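Pallarholm Technical College Opens Two-Arm Manipulation Course to Second-Year Students

PALLARHOLM, June
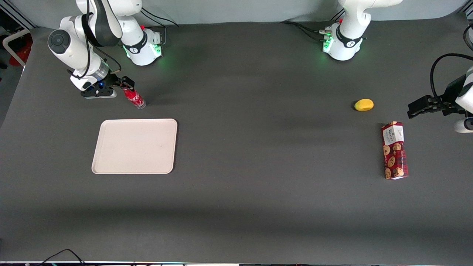 Pallarholm Technical College will offer its two-arm manipulation course to all second-year automation students from the fall term. The course was previously an elective for final-year students. Exercises are carried out on a cloth-covered table with two white arms mounted at the far edge, each ending in a black two-fingered gripper. Students work with ordinary packaged goods and tableware in place of machined test blocks. The current object set includes a red Coca-Cola bottle, which is gripped at the cap end while lying on its side, a cream-colored tray with a raised rim, a cookie box and a small yellow object with an oval outline. Each calls for a different approach angle and finger opening.

The course runs for 125 hours, divided between lectures, simulation and supervised table time. Students begin with joint limits, coordinate frames and gripper calibration. They then program single-arm pick-and-place before moving to tasks in which both arms share one work area. Collision avoidance between the arms is taught as a separate unit and must be passed before a student may run shared-area programs at full speed.

Assessment is by project. Teams of 2 submit a working program, a test log and a written account of failed grasps. The log must record the starting position of every object and the outcome of each attempt. Programs that depend on objects being placed at a single fixed point do not receive a passing grade.

In the final part of the course, teams enter the Kovács Cup, an internal competition held in the college's main laboratory. Entrants are given an object layout on the morning of the event and have until noon to adapt their code. Scoring is based on completed transfers, with deductions for dropped objects and for any contact between the arms. The rules for the coming year have been revised to allow a restart after a protective stop.

Teaching software for the course is supplied by Drumach. Skosmont provides maintenance and spare gripper fingers under an agreement with the college. Neither company takes part in grading.

The college has 173 students enrolled in its automation program. Places at the table will be assigned by section, and evening sessions will be added to meet demand. Applicants from other programs may register if space remains after the second week of term.

The course outline and competition rules are available from the Pallarholm Technical College admissions office.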